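11/1/20
Nadja Tanner

Hi all,

Sorry this took me a while, I've been meaning to answer Arnel for days and kept starting over. His message first, since a few people said it went to their spam folder:

> Arnel Buenaventura wrote:
>
> Has anyone on the list had a couch reupholstered lately, and would
> you do it again? Ours is a three-seater my in-laws bought new and
> the bones are good, no creaks, but the seats have gone flat and the
> fabric on the arms is worn through to the batting. I got a price
> from Bautista and nearly dropped the phone. For that money we could
> buy a new one and have enough left for a rug. My wife says the new
> ones are junk. Who's right? Also, does anyone know if you can just
> get the foam replaced and leave the rest alone?
>
> Arnel

Arnel, I'm with your wife, mostly! But let me tell you what we went through, because we did it the expensive way, then the cheap way, and I have opinions about both.

We got three prices back in June. Bautista was the highest at 2,000 plus fabric, so I'm guessing that's close to what you heard. To be fair to them, that was for everything: strip it to the frame, new webbing, new foam, the works. Mendik wouldn't give me a number without seeing it in the shop, and getting a couch down our stairs just to hear a number was not going to happen. The third was a man out past Odier who works from his garage and only takes cash, and he told me flat out not to do the whole couch. He pushed on the seat deck, flipped it over, looked at the webbing for a good long time and said it would outlast me. (I'm choosing to take that as a comment about the webbing.)

So yes, you can get only the foam done, and if your covers have zippers you can do it yourself. Check the back edge underneath. Ours did on the seats and didn't on the backs, so I did the seats and left the backs to him.
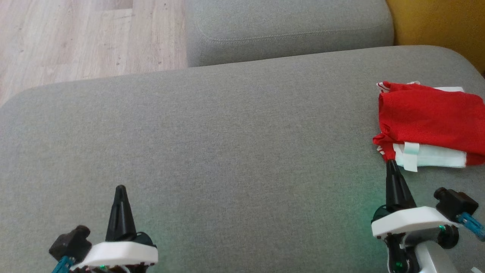 On foam, the part I got wrong the first time is that there are two different numbers and the stores mix them up. One is how firm it feels and the other is density, meaning how much actual stuff is in there. I bought firm and cheap from Flerkimlow, which was lovely through the summer and then developed a dent in the exact shape of my husband. Ask for the density and if the person on the phone doesn't know it, hang up and call someone else. The second batch I ordered 5 inches thick, which is what the old ones measured at the seam, and the garage man told me to go slightly bigger than the cover on the long side so it fills out the corners. He was right. It was a wrestling match getting them in, though. Put the foam in a thin plastic bag, the kind the dry cleaner uses, fold it like a taco, shove it in and then pull the bag out. Do not do this alone and do not do this after dinner.

Also wrap the foam in batting before it goes in. I skipped that on the first try and the covers looked baggy and sad, with hard corners poking out where you didn't want them.

For your arms, that's a different problem and I don't have a great answer. You can have arm covers made if you can find the same fabric, but after years of sun it won't match, and I think it looks worse than the worn spot. The garage man would do just the two arms in something plain on purpose, so it looks like you meant it. My sister did that and it's pretty nice.

As for new couches, we did go look, roughly 20 of them over a couple of weekends, and I picked up one end of every single one when the salespeople weren't watching. A lot of them weigh nothing. I'm sure there are good ones but they weren't cheaper than Bautista, put it that way. My husband fell asleep on one and we almost had to buy it.

One more thing - if you do go with a full redo, ask how long they'll have it. Bautista told me 5 weeks and a neighbor of ours waited a lot longer than that and ate every meal standing up.

I don't want to put the garage man's number on the list without asking him, but write me off list and I'll pass it along. And if anybody knows how to get cat hair out of a zipper, I'm all ears.

Nadja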